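November 9, 2025

Back from the Prusura open day in Plundomcombe, feet sore, one free pen richer. I had promised myself I would go in with an open mind. I managed that as far as the parking lot, where they wanted my email address before they'd give me a visitor badge.

The two-armed setup was what everyone had come for, so I went there first and stood at it far longer than I meant to.
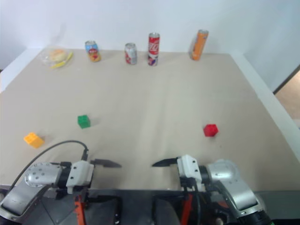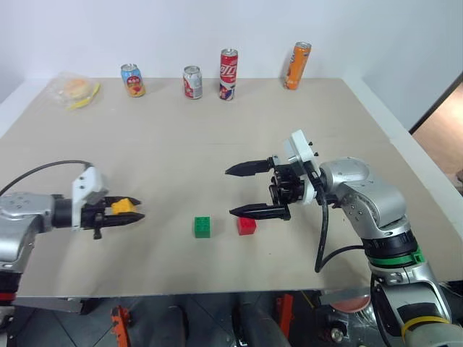
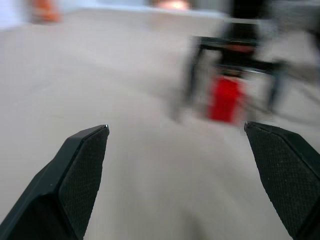 Toy bricks and soda cans. I don't know what I expected. The leaflet talks about "flexible handling for the modern workplace" and I suppose a brick is a thing you can handle. The man giving the talk said the arms had done 2906 pickups since February. I asked how many they had tried. He said that was a great question and went on to the next slide.

To be fair to them, I did watch it close its fingers on a brick, and it was gentle about it, gentler than I would be at the end of a shift. But slow! I had time to finish my coffee. A woman beside me with a toddler on her hip said he clears his whole floor faster than that when there's a cookie in it. The presenter laughed too, but I noticed he didn't give us a speed.

I also wanted to see it do something with the cans, and asked. "Not in today's program." So I can't say whether it can or it can't, and that bothers me more than if it had dropped one. At work we don't get to pick which boxes come down the line.

Waltex had the next room, with a sorting machine behind glass and a screen saying 3000 parcels an hour. It was switched off while I was there. Oprea had only a table of brochures and some very good almond cake. I took two slices and a brochure so as not to look rude.

The question session ran 27 minutes and most of it was about jobs. Same answer each time: it will take the dull work and leave us the interesting part. I have been in that packing hall a long while and would love to be shown the interesting part. Someone asked what one of these costs and was told it depends on the package.

Still – I keep thinking about how the two arms came in from each side, like a person leaning over a table with their elbows out. I didn't like it and I didn't want to leave either. I'd go again if they let visitors bring their own objects. A wet sponge, say, or a bag of onions.

Bus 419 home, late as usual. Must remember to unsubscribe from whatever I signed up for at the door.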